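Lumenta Workplace Support
Ticket: Crockery return arm, Pellness staff kitchen
Site: Clusville office, ground floor
Opened: August 24, 2026
Raised by: Kitchen services
Handled by: Hakim Subramaniam, site automation
Priority: Medium
Status: Open, awaiting trial period

Reported problem

Kitchen services report that the return arm is slow to collect mugs from the counter and sometimes stops above a mug without closing on it. When it stops, an attendant must press the release and move the mug by hand. The attendants were told in July that they would no longer be required at the counter during the morning break. In practice one of them has remained there every morning, and the work planned for that time has been left until the afternoon.

The request is in two parts. The first is to correct the fault. The second is to confirm in writing who is responsible for the counter while the fault remains.

Initial checks

The stop log was read before any settings were changed. Over the previous 15 working days, most stops fell in the approach stage, when the hand is low and the fingers are being brought into line with the rim. Very few were logged in the carrying stage. Power, network and emergency stop circuits were tested and no fault was found.

The pick routine was then run in the Rarken simulator with the standard mug and the cabinet model. The routine places one finger inside the mug and one outside, so that the wall of the mug lies between the two pads. This was reviewed from the hand camera view.
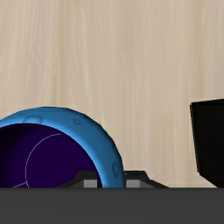

Hand camera view, approach stage. One finger over the interior of the mug, one outside the wall.

The position is acceptable, but the margin is small. If the mug has been put down a little further to one side than the routine expects, the inner finger may come down on the rim. The safety limit then stops the arm, as it should. The arm is therefore doing what it was set to do, and the setting does not suit the way staff put their mugs down.

Kitchen services were asked how mugs are left on the counter. The reply was that people leave them wherever there is space, with handles facing in every direction, and that the attendants had been turning them to face the same way before each run. This task does not appear in the written procedure. It had been taken on informally and was not known to this office.

Action taken

1. Approach speed reduced to 80 per cent of the previous value for the last part of the descent.
2. Rim search added before the fingers are lowered.
3. Carrying height over the cabinet checked in the simulator, following a comment from the attendants that the arm "goes over very low".
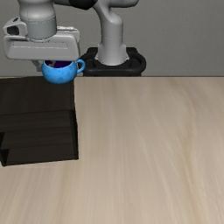
Carrying stage, side view. Mug held by the gripper at the cabinet.

On item 3, the attendants' comment was found to be reasonable. The carrying height has been raised. The change adds around 6 seconds to each run, and kitchen services have accepted this.

Responsibility at the counter

Until this ticket is closed, one attendant is to be rostered at the counter during the morning break, and this time is to be recorded as kitchen duty. Turning mugs by hand before a run is no longer expected. If the arm stops, the attendant should press the release, wait for the hand to rise, and only then reach on to the counter. The afternoon duties that have been displaced are to be shared between both shifts, and the shift leads will agree the division between themselves.

It was also noted that the July briefing described the arm as a replacement for the counter round. The wording has been withdrawn. The revised briefing states that the arm moves crockery and that an attendant remains in charge of the counter – including the decision to switch the arm off.

Trial arrangements

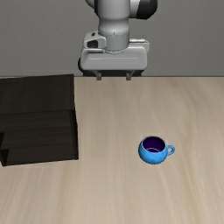
The changes to the routine will be tried on the live counter for 4 weeks, with the attendants keeping the stop sheet. Each run should begin with the arm raised and the counter clear of hands. The start position used in the simulator is to be followed: fingers open and empty, back towards the wall, and the mug standing well clear of the dark cabinet with open surface between it and the arm. Mugs placed hard against the cabinet should be left for the attendant to collect. Stops should be entered on the sheet with the time and the stage, if known. A short remark is welcome but is not required.

Outstanding

Revised written procedure to be issued by site automation.
Copy of the new roster to be attached by kitchen services.
Spare finger pads to be ordered – part number to be confirmed with Rarken.

Next update from Hakim Subramaniam when the first stop sheet has been returned.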